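Skerton Music School
Home | About us | Lessons | Ensembles | Instrument library | Contact

About us

Skerton Music School teaches people to play together. We have private lessons too, lots of them, but the reason we opened was the band room, and it's still the loudest and happiest part of the building.

We teach strings, brass, woodwind, piano, guitar and drums to anyone from age six up. Our oldest beginner started the cello at 81 and now plays in the Monday-night crowd we call the Slow Strings – wonderful people, and they do take things slow.

How we got going

Ximena Serrano started the school in two rented rooms above the old Troncoso shoe store. She had one upright piano, a box of donated recorders and 11 students, most of them siblings of each other. Lessons ran from 3:30 p.m. until the store's alarm had to be set, so for the first year every rehearsal stopped dead at 8:00, sometimes in the middle of a march.

Three years later we moved to our own place on Fornora Street. It used to be a feed warehouse, and the high ceiling turned out to be a gift for the brass players (a bit less so for the flutes, who sit up front now).

What a week looks like

Every student gets one lesson a week, 30 or 45 minutes long, and a spot in a group. You join a group in your first month, even if you only know three notes. We write parts for people with three notes! Some of our favorite tunes in the library were arranged that way, and the kids ask for them years after they've moved on to harder things.

There are no entry auditions. Placement is a short chat and a bit of playing, and you can change groups if the first one doesn't suit you. We do ask that you come to rehearsals – a trio with one player missing is a pretty lonely duet.

The instrument library

Last school year our families borrowed from a collection that costs them nothing beyond a refundable deposit. Small violins go out fastest, then trumpets. The sheet music shelves hold 3,355 pieces, all cataloged by level and by group size, so a teacher can find something for two clarinets and a tuba in a couple of minutes. Yes, we have something for two clarinets and a tuba.

If you have an instrument sitting in a closet, we'd love to hear from you. Cracks, missing keys and sticky valves are fine. Our repair bench is open most afternoons, and older students can learn basic upkeep there: changing strings, oiling valves, replacing pads.

Concerts

We play in November and again in May, with smaller house concerts in between. The May concert is outdoors at Drarkada Park, and last time 1,070 people came with blankets and picnic dinners. The beginners always go first, while it's still light enough to read the music.

House concerts are free and last under an hour. Students sign up on the sheet by the front desk, and parents who play are very welcome to join in.
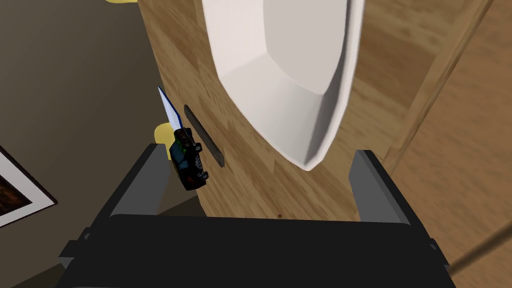

Visit us

The front door is open from 2:00 p.m. on school days. Come in, ask for a tour and try out anything that catches your eye. Street parking is free after 5:00 p.m., and the bike rack is around the side by the drum room.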